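My T-shirt drawer closes again, and I want it known that I did this against medical advice, the medical advice being my sister Shona Quinlan's, who is a dental hygienist and thinks I should throw everything out and start over with 14 identical black ones.

I have strong feelings about this. There is a class of T-shirt that was never bought. It arrives. You run five miles for a hospital wing, you open a checking account, you sit through two days of a regional sales meeting in Clemdale, and at some point a person behind a folding table looks you over, says "Large?" in a tone that isn't really asking, and you own it for the rest of your life.

I had 27 of these as of last April. I know the number because Shona made me lay them on the bed. She stood in the doorway with a trash bag open, like somebody waiting for a dog to finish.

Her argument goes like this. A grown adult should pick his clothes. When you wear a shirt that says ULTORA REGIONAL KICKOFF you are a billboard, unpaid, for a company that laid you off. She has a point about Ultora. I'd only say that the Ultora shirt has outlasted the job, the manager, two phones and a couch, and it has never once asked me to circle back on anything.

The case against the shirt you buy on purpose is simpler. I bought one. It came from a shop called Hjaltested, the kind with four items on a rail and a plant, and I paid more for it than for my first microwave. It was the color of oatmeal. The tag had a paragraph on it. For the first month I wore it the way you carry a full cup of coffee across somebody else's carpet. I didn't cook in it. I didn't lean on my car. I turned down a hot dog. Then I got salad dressing on the front, one drop, and it was over between us, and now it's folded at the bottom of the drawer where I can be disappointed in it privately.

Nobody has ever been let down by a free shirt with dressing on it. Free shirts come pre-forgiven. You can paint a closet in one, bleed a radiator, carry the neighbor's leaky bag of mulch up the steps, and when you look down at the mess on the hem you feel nothing except maybe a little employed. I would even say a light-colored one with a big dark print is the best of the lot. The print gives people something to look at, and everything south of it can go to ruin at its own pace.

The stain removers don't help, by the way. I have been through the whole shelf. The last was a spray named Flaletier that Shona swears by, and it took out a coffee spot and left a pale ring the size of a coaster, so that I now have a shirt with a stain made of cleanliness. I wear it on Sunday mornings. It scares the man at the bagel place, or he's just like that.

And there's the matter of softness. You can't purchase it. Shops will sell you something "washed" or "broken in" for extra, and it feels fine, in the way a hotel robe feels fine. The real thing takes years of hot water and neglect. My oldest is from a blood drive in 2000. The collar has separated from the body along the back in a sort of smile, you could read a newspaper through the shoulders, and the logo has cracked into something closer to a map of islands. I'd go back into the house for it.

So we negotiated. Shona got seven for the bag, all of them stiff ones, including a marathon I hadn't run and a bank that no longer exists under any name. I kept 20. She made me refold them standing up, in rows, like files, so I could see what I had. I lasted until the following weekend before I was back to digging, because digging is how you find the good one, which is always under something.

She called last week to ask what I wanted for my birthday. I said nothing, thanks, I have plenty of shirts. There was a long quiet on the line, and then she asked me what I had on.

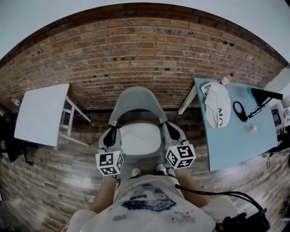

*Light gray or off-white depending on the bulb, with smudges.*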